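조작학습 연구모임 회의록
주제: 양손 캔 다루기 과제, Skukunero 정책 결과 검토
시간: 오후 2시 시작
발표: Theophilus Quartey
참석: 수집 담당, 학습 담당, 평가 담당, 기록 담당
자료: Skukunero 중간 보고 초안, 수집 지침서, 평가 시트

1. 지난 회의 확인

지난번에 미뤄 둔 항목 가운데 수집 지침서 개정은 끝났음. 평가 시트 양식은 아직 통일되지 않았고, Cukville 때 쓰던 양식과 새 양식이 한 폴더에 섞여 있음. 평가 담당이 정리하겠다고 했으나 지난 회의록에도 같은 문장이 있어 그대로 다시 적어 둠.

Besten 쪽 서버 사용 기간 연장 건은 답을 받지 못함. 답이 올 때까지 대규모 재학습은 잡지 않기로 함.

2. 발표 내용

Quartey가 초안의 주장을 먼저 읽음. 사람이 손에 쥐는 그리퍼로 모은 시연만 가지고, 로봇 팔의 원격조작 데이터 없이도 양손 협조 동작을 학습할 수 있다는 것이 요지. 대상은 옆으로 누운 음료 캔이고, 한쪽 그리퍼가 캔을 받치거나 붙드는 동안 다른 쪽이 잡는 위치를 바꾸는 동작을 다룸.

수집된 시연은 1679건. 이 중 동기화가 어긋났거나 위치 추적이 끊긴 것을 빼고, 남은 것에서 1000건을 골라 학습에 썼다고 함. 영상은 양쪽 그리퍼에 달린 카메라 것만 입력으로 넣었고, 외부 카메라는 쓰지 않음.
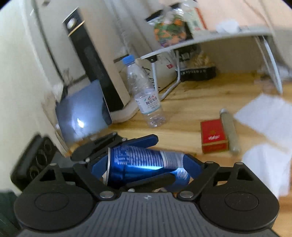 그림 1. 누운 캔의 양 끝에 패드를 댄 그리퍼와 왼쪽에서 들어온 두 번째 그리퍼. 손에 쥐는 그리퍼의 카메라 시점.

발표자는 이 시점이면 두 그리퍼의 상대 위치를 정책이 영상만으로 알아낼 수 있다고 설명함. 학습 담당이 곧바로 이의를 제기함. 상대편 손가락이 보이는 순간만 놓고 하는 말이고, 멀리서 접근할 때도 그런지는 초안 어디에도 나와 있지 않다는 지적. 발표자는 접근 구간에서는 추적값이 보조 역할을 한다고 답함. 그러면 "영상만으로"라는 표현은 빼야 한다는 데 의견이 모임. 발표자도 받아들였으나 제목은 그대로 두고 싶다고 함. 제목 문제는 결론을 내지 않음.

3. 성공률에 대한 논의

초안에는 성공률이 약 70퍼센트로 적혀 있음. 평가 시행은 100회. 시행 횟수가 그러면 성공 횟수를 그대로 쓰면 되는데 왜 어림한 값이 들어가 있느냐고 평가 담당이 물음. 발표자의 답은 판정이 갈린 시행이 있었다는 것. 캔이 목표 위치에 왔지만 한쪽 패드에서 미끄러진 경우, 그리고 캔이 눌려 모양이 변한 경우를 성공으로 볼지 평가자마다 달랐다고 함.

기록 담당 의견: 판정이 갈린 시행이 몇 건인지 모르는 상태라면 이 값은 결과라기보다 인상에 가깝다. 초안 본문에는 평가자가 여럿이었다는 말조차 없다. 발표자는 각주로 넣을 생각이었다고 함. 각주로는 부족하다는 반응이 대부분.

비교 대상도 문제가 됨. 초안은 Cukville 방식보다 낫다고 쓰고 있으나, Cukville 평가는 캔을 세워 둔 상태에서 시작했음. 눕힌 캔은 굴러가고, 잡는 면도 다르고, 그리퍼가 바닥면에 닿는 각도도 달라짐. 출발 조건이 다른 두 값을 한 표에 나란히 넣을 수 없음. 발표자는 눕힌 쪽이 더 어려우니 오히려 불리한 조건에서 이긴 것이라고 주장. 학습 담당은 더 어렵다는 근거부터 보여 달라고 함. 근거로 내놓을 실험은 현재 없음.

4. 수집 과정 점검

수집 담당이 현장 절차를 설명함. 작업자가 그리퍼를 양손에 하나씩 쥐고 과제를 수행하며, 시작 자세와 종료 자세는 지침서에 정해져 있음. 물건 배치는 일부러 고정하지 않음. 주변에 생활용품이 섞여 있는 편이 일반화에 유리하다는 판단인데, 이 판단을 뒷받침하는 비교 실험 역시 하지 않았음. 다들 그렇게 한다는 것 말고 이유가 있느냐는 질문에 수집 담당은 Wumbei 수집 때도 그렇게 했다고 답함. 질문에 대한 답이 되지 않는다고 기록해 둠.
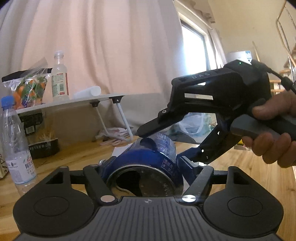 캔의 상태를 누가 언제 기록하느냐를 두고 이야기가 길어짐. 지침서에는 변형된 캔을 교체하라고만 되어 있고 기준이 없음. 작업자에 따라 조금만 눌려도 바꾸는 사람이 있고 끝까지 같은 캔을 쓰는 사람이 있음. 학습 담당은 이것이 사소하지 않다고 봄. 눌린 자리는 손가락이 걸리기 쉬워서, 정책이 캔을 제대로 다루는 법 대신 움푹한 곳을 찾는 법을 배웠을 수 있음. 평가 때 새 캔을 썼는지도 시트에 남아 있지 않음.

발표자는 지나친 의심이라고 함. 움푹한 곳을 노린다면 모양이 멀쩡한 캔에서는 거의 실패해야 하는데 그런 인상은 받지 못했다는 것. 이에 대해 평가 담당은 캔 상태별로 나눈 표가 없는 이상 인상끼리 다투는 일밖에 되지 않는다고 함. 나머지 참석자도 같은 의견.

힘 정보에 대한 질의도 있었음. 학습에 쓴 입력에는 악력 측정값이 없음. 손가락 벌림 폭만 있음. 사람은 손에 전해지는 반발로 힘을 조절하는데 데이터에는 그 결과로 나온 폭만 남으므로, 얇은 캔을 얼마나 세게 쥐어야 하는지는 배울 길이 막혀 있다는 것이 학습 담당의 견해. 발표자는 폭의 변화 속도에 간접 정보가 있다고 반박. 가능성은 인정하되 확인된 바 없음으로 정리함.

5. 제외된 시연

기록 담당이 제외 기준을 다시 물음. 수집된 전체와 학습에 쓴 것 사이의 차이가 작지 않은데 초안에는 "품질 기준에 따라"라는 한 구절뿐임. 발표자 설명으로는 자동 검사에서 걸러진 것과 사람이 보고 뺀 것이 있으나, 두 경우의 로그가 따로 남지 않았음. 사람이 뺀 것 중에 동작이 서툴러 보인다는 이유가 있었느냐는 질문에 그런 것도 있었다고 답함.

그렇다면 초안의 "숙련되지 않은 작업자의 시연으로도 충분하다"는 문장은 유지할 수 없음. 서툰 시연을 골라낸 뒤의 결과이기 때문. 삭제하기로 함. 발표자가 완화된 표현을 제안했으나 채택하지 않음.

6. 결정 사항

성공률은 평가자별 판정표를 붙인 뒤 정확한 횟수로 다시 적는다. 그 전에는 외부에 보내지 않는다.
Cukville과의 비교표는 뺀다. 같은 시작 조건으로 재평가하면 그때 다시 논의한다.
캔 교체 기준을 지침서에 넣는다. 수집 담당이 초안을 쓰고, 기준은 눈으로 판단할 수 있는 것이어야 한다.
평가 시트에 캔 상태 칸을 추가한다. 칸 이름은 평가 담당이 정한다.
제외된 시연의 사유를 복구할 수 있는 데까지 복구한다. 복구가 안 되면 안 된다고 쓴다.
캔 상태를 섞어 한 추가 평가는 학습을 다시 하지 않고 기존 모델로 먼저 진행한다.

7. 남은 문제

발표자는 2월 제출을 원함. 위의 일을 다 하고 그 일정에 맞출 수 있다고 보는 사람은 발표자뿐이었음. 일정은 추가 평가가 끝나는 것을 보고 정하기로 하고 날짜는 적지 않음.

제목에 "양손 협조"를 쓸 수 있는지도 남음. 한쪽은 거의 가만히 붙들고만 있는 시행이 많다는 것이 평가 담당의 말이고, 발표자는 붙드는 것도 협조라고 함. 정의를 먼저 써 오기로 하고 담당은 Quartey.

Wumbei 데이터를 합쳐 다시 학습하자는 제안이 끝 무렵에 나왔으나 그리퍼 손가락 길이가 달라 바로 합칠 수 없다는 이유로 보류. 서버 답변이 오면 다음 회의 안건에 올림.

기록 담당 작성, 참석자 회람 후 수정 의견은 공유 폴더에 남길 것.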